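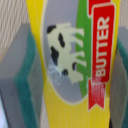
How Do You Teach a Robot to Set the Table?

Reading time: 4 minutes

By Serena Cirillo

You may have seen a video of a robot doing a chore. It picks something up, puts it down, and everybody claps. The title says the robot "learned to do it by itself."

Did it? When you hear that, I want you to ask one question. Who showed it how?

A robot arm doesn't know what breakfast is. It has never been hungry. If you want it to put the butter on the table, a person usually has to help it through that job first, many times over. People who build robots call this a demonstration. There are two common ways to give one.

Way one: hold its hand

Think of a grown-up teaching you to write the letter S by holding your hand and moving the pencil. You can do that with some robot arms. The motors go soft, and a person pushes the arm where it should go. The robot keeps a record of how each joint bent along the way.

It sounds easy. Try it with a friend, though. Ask your friend to let one arm go floppy, then use it to pick up a spoon. You will find out quickly how awkward an arm is when you are steering it from outside. Also, your own hands may get in front of the robot's camera, and then the robot has a lovely recording of your sleeve.

Way two: drive it

The other way is remote control. The person holds a controller, or moves a second, smaller arm, and the robot copies. The fancy word is teleoperation. "Tele" means far away, even if the person is only sitting across the table.

Some robots have a little camera near the gripper, so there is a close view of whatever the fingers are near. A close view is useful, but it leaves a lot out. Play milk carton or not, that camera sees only a small piece of the table at a time.
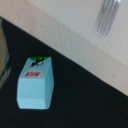
So a second camera often watches from farther back. One view helps with grabbing and the other helps with knowing where everything is. When the job is done, someone puts the things back in new places and starts again. If the carton always stood in the same spot, the robot might learn the spot and never learn the carton.

A helper named Celeste Esteves once told me she had done the same short task 191 times. I asked if it was fun. She said the first 15 were. 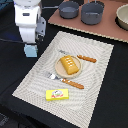
A meal set out on a woven placemat, with the robot arm at the corner.

What does the robot learn?

All those recordings go into a computer program. The program looks for patterns: when the cameras see this, the person moved the arm like that. Later, the robot tries it with no one driving.

Sometimes it works well. Sometimes it closes its fingers on air. I have read claims that a robot "understands" kitchens after 400 demonstrations. I don't believe it. Swap the plate for a bigger one, or turn off a lamp, and see what happens. You understand a plate even if you've never seen that plate before. A robot may need more lessons.

Questions to ask about a robot video

Was a person driving it?
Was the video sped up?
How many tries did they leave out?
Had the things been moved since the robot practiced?

If the video doesn't say, you are allowed to wonder.

Comments (3)

varkis_fan: I'm 9 and I did the floppy arm thing with my brother. He hit himself with the spoon

Ngô: We read this in class and the kids wanted to know if the driver gets tired. Could you write about that next?

Tatstead Mom: A bit hard on the robots, I think. My daughter still wants one to clear the table.

Contact us | © Grultness Kids | Back to top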